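Unsere neue Station bei Tuletti: ein paar Bilder aus der Werkstatt

Seit Februar arbeiten wir am Packplatz mit zwei Roboterarmen, und weil mich ständig jemand aus dem Büro fragt, wie das denn so aussieht, stelle ich jetzt endlich was online! Ich bin seit Jahren in der Frühschicht und war ehrlich gesagt skeptisch. Früher habe ich pro Schicht 200 Klötze einsortiert, immer dieselbe Drehung aus dem Handgelenk, und abends wusste ich genau, wo meine Sehnen sitzen. Jetzt richte ich die Station ein, schaue zu, greife ein, wenn was klemmt -- und schreibe mehr Protokolle, als mir lieb ist.

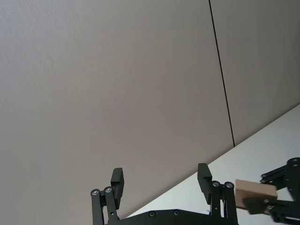
Linker Greifer offen, rechts daneben hält der andere schon das Holzklötzchen.

Stela Dobre und ich teilen uns die Einstellungen, sie macht die Greifkraft, ich die Wege. Am Anfang haben wir uns dauernd ins Gehege programmiert (sorry nochmal, Stela!). Lautaro aus der Spätschicht wollte erst gar nicht an die Station, inzwischen hat er 3 eigene Abläufe gespeichert und gibt keinen davon her. Was mir fehlt, ist das Quatschen am Packtisch, da standen wir früher zu viert nebeneinander. Mittwochs frühstücken wir deshalb jetzt alle zusammen um halb zehn, Brötchen bringt reihum jemand mit. Nächste Woche bin ich dran.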